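Gastric emptying

Gastric emptying is the process by which the contents of the stomach pass into the duodenum, the first part of the small intestine. It controls how quickly nutrients become available for absorption and has a large effect on blood sugar after a meal, on the feeling of fullness, and on how fast drugs taken by mouth begin to work. The rate is set by the makeup of the meal, by the muscle activity of the stomach wall, and by signals sent back from the intestine.

Overview

The stomach can be divided by function into two regions. The upper part, made up of the fundus and the upper body, relaxes as food arrives and acts as a reservoir. The lower part, including the antrum, mixes and grinds the contents. Between the antrum and the duodenum lies the pylorus, a ring of muscle that opens and closes to regulate outflow.

Food that has been mixed with gastric juice to a thick fluid is called chyme. Small amounts of chyme pass through the pylorus at a time. Larger pieces are pushed back into the body of the stomach by the closing pylorus and are ground again. This backward movement is known as retropulsion.

Contractions of the antrum are timed by an electrical rhythm called the slow wave, which in humans cycles at a rate of three per minute. The slow wave starts in specialized cells in the stomach wall, the interstitial cells of Cajal. Not every slow wave leads to a strong contraction. Whether it does depends on nerve input, hormones and how far the wall is stretched.

Liquids and solids

Liquids and solids leave the stomach in different patterns. Plain water empties quickly, and the amount leaving at any moment is closely tied to the amount remaining, so the emptying curve falls steeply at first and then flattens. Liquids that contain sugar, fat or protein empty more slowly and at a steadier pace.

Solids show a lag phase, during which little leaves the stomach. In this period the food is moved from the upper stomach to the antrum and broken down into particles, most of them a millimeter or two across. After the lag phase, solids empty at a nearly constant rate until most of the meal is gone. Material that can't be broken down, such as some plant fiber, stays behind until the digestive phase is over. It is then cleared by a pattern of strong contractions called the migrating motor complex, which occurs during fasting.

Fat behaves differently again. Oils tend to float on the watery contents of the stomach and often empty last in a person who is sitting upright. Posture therefore has some effect on the emptying of mixed meals, although the effect in healthy people is usually small.
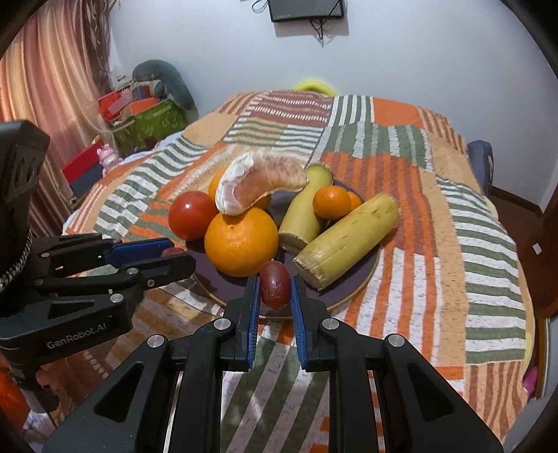 Control from the intestine

The small intestine has a limited capacity to neutralize acid and absorb nutrients, and it slows the stomach when that capacity is approached. Sensors in the intestinal lining respond to acid, fat, sugars, amino acids and the concentration of the fluid. Their signals travel through the vagus nerve and through hormones released into the blood.

Cholecystokinin is released mainly in response to fat and protein. It relaxes the upper stomach, reduces contractions of the antrum and tightens the pylorus. Glucagon-like peptide-1 (GLP-1) and peptide YY are released by cells found in greater numbers farther down the intestine, and both slow emptying. The response to nutrients that reach the last part of the small intestine is sometimes called the ileal brake.

Two hormones act in the other direction. Motilin, released in cycles between meals, helps start the migrating motor complex. Ghrelin, which is produced mostly in the stomach itself and rises before meals, also speeds emptying when given in large enough doses.

The level of glucose in the blood has its own effect. High blood glucose slows emptying and low blood glucose speeds it up. The relationship runs both ways, and in people with diabetes it can make the timing of insulin difficult.

Effect of the meal

Energy content is the strongest single factor. Over a wide range of meals the stomach delivers energy to the duodenum at a fairly even rate, so a meal with more calories takes longer to empty than a meal of the same volume with fewer. Volume works the opposite way at the start of emptying, as a fuller stomach pushes out liquid faster.

Viscosity also matters. Soluble fibers such as pectin, guar gum and the beta-glucans of oats thicken the stomach contents. In many studies this has delayed emptying and lowered the rise in blood glucose, but results vary with the dose, the type of fiber and the way the food was processed. Whole fruit generally produces a slower passage of sugar than the same fruit served as juice, partly through its volume and structure and partly through the time needed to chew it.

Particle size is affected by cooking and chewing. Coarsely chewed food has a longer lag phase. Milk proteins form a further special case: casein clots in stomach acid and leaves slowly, while whey protein stays dissolved and leaves sooner.

Measurement

Scintigraphy is the standard clinical method. The patient eats a test meal containing a small amount of a radioactive tracer, and the tracer remaining in the stomach is recorded at set times over four hours. The result is given as the percentage retained at each time point. The amount measured at the beginning is taken as 100 percent. The half-emptying time may also be reported.

Breath tests use a meal labeled with carbon-13, a stable form of carbon. When the meal reaches the intestine, the label is absorbed, processed in the liver and breathed out as carbon dioxide. The test involves no radiation and can be done outside a hospital, but it is indirect, and disease of the intestine, liver or lungs can make it unreliable.

Other methods include ultrasound of the antrum, magnetic resonance imaging, and swallowed capsules that record pressure, acidity and temperature. Ultrasound is also used before anesthesia to judge whether the stomach is empty.

Laboratory models

Studies in people are slow and costly, and several kinds of laboratory model have been built to stand in for them. Static models hold food in a vessel with acid and enzymes for a fixed time. Dynamic models add secretion, movement and controlled outflow.

The Drelel model, designed by the food engineer Sławomir Marciniak, is a dynamic model with a flexible chamber squeezed by moving rings. Its outlet is a valve that passes only small particles, and the rate of outflow is set by a program based on the calorie content of the meal. An early version emptied fluid at a fixed rate and gave poor agreement with human results for fatty foods. A later version, the Nemodik, added a sensor downstream of the valve that slows the outflow when the fat content of the fluid rises.

The Witkowska collection is a set of emptying curves used to check models of this type. It contains 3157 curves from test meals, grouped by energy content and texture. The meals are divided into 23 groups, of which five are liquids. Curves for mixed meals are less consistent than those for single foods, and users are advised to compare average values within a group.

A common limit of laboratory models is the lack of full hormonal feedback. Most are told in advance how fast to empty. They are therefore better suited to studying how a food breaks down than to predicting how long it will stay in the stomach of a particular person.

Disorders

Gastroparesis is delayed emptying without a physical blockage. Symptoms include nausea, vomiting, early fullness and bloating. Known causes include long-standing diabetes, injury to the vagus nerve during surgery, and some medicines, among them opioids. In many patients no cause is found. The severity of symptoms often does not match the measured delay.

Treatment begins with smaller meals that are low in fat and insoluble fiber. Drugs that increase stomach contractions are used in some patients, but their side effects limit long-term use. Electrical stimulation and procedures to loosen the pylorus are options in severe cases.

Dumping syndrome results from emptying that is too fast and is seen mostly after surgery on the stomach or esophagus. Early symptoms, such as cramps, sweating and a rapid pulse, appear within an hour of eating. Late symptoms follow one to three hours after the meal and are caused by low blood sugar after a large release of insulin.

Use in food design

Slowing the delivery of nutrients has been studied as a way to reduce blood sugar peaks and prolong fullness. Methods include adding thickening fibers, forming gels that set in acid, and coating oil droplets so that they stay evenly mixed in the stomach. The Stundby gel, an alginate drink tested in adults, formed a soft solid on contact with stomach acid and increased reported fullness, with no clear change in the amount eaten at the next meal.

A simpler approach is to change the order in which foods are eaten. Protein or fat taken shortly before carbohydrate slows emptying and lowers the rise in glucose that follows. The effect has been found in healthy people and in people with type 2 diabetes. How well it lasts over months of daily use has received less study.

See also

Digestion
Duodenum
Glycemic index
Migrating motor complex
Satiety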